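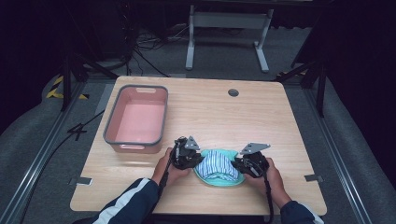
So I finally made it to the Wonari spring preview on Saturday, and my feet still haven't forgiven me. I wore the block heels. I always wear the block heels, and I always say I won't.

The show was in the old ferry terminal, doors at 11, and by the time I got through the line all the seats with a decent view were gone. I ended up standing behind a pillar next to a girl in the best yellow raincoat I've ever seen (if you're reading this, please tell me where you got it!). There must have been roughly 200 people crammed in there, and the music started before half of them had found a spot.

What I loved: the wide pants. Oh my gosh, the wide pants. Pleated at the front, sitting really high, in a dusty green that I'd normally walk right past in a store. The linen jackets were good too, a bit boxy on the shoulder, but I like that. Stavmont did the shoes again and they were all flat this year — flat sandals, flat boots, one weird flat clog I keep thinking about.

The knitwear I could take or leave. It was pretty, but five chunky sweaters in a row for a spring collection? I was sweating just looking at them.
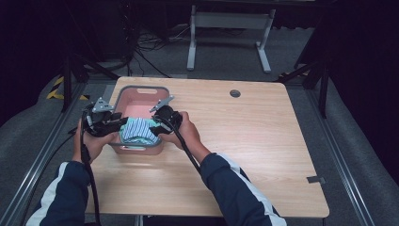
What I'd really wear

The green pants, if they come in under my budget, and that's a big if. The striped shirt dress with the tie at the side. And the Romis scarf they were selling by the exit for $20, which I bought without even pretending to think it over. I've had it on three days straight, once as a belt.

The pieces go on sale in September, online first and then in the Wu store downtown. Last year the sizes at the larger end sold out before lunch, so I'll be at my laptop early with coffee. 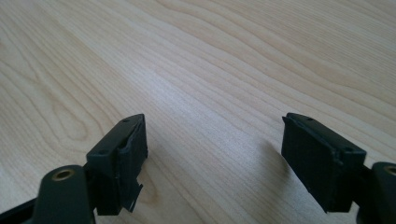
Riverside Style Bloggers Club

We're doing our clothes swap again next month, so start going through your closets now. Clean stuff only, please, and nothing with a broken zipper — I took home two of those last time and they're still sitting on my chair. I'll be bringing the block heels.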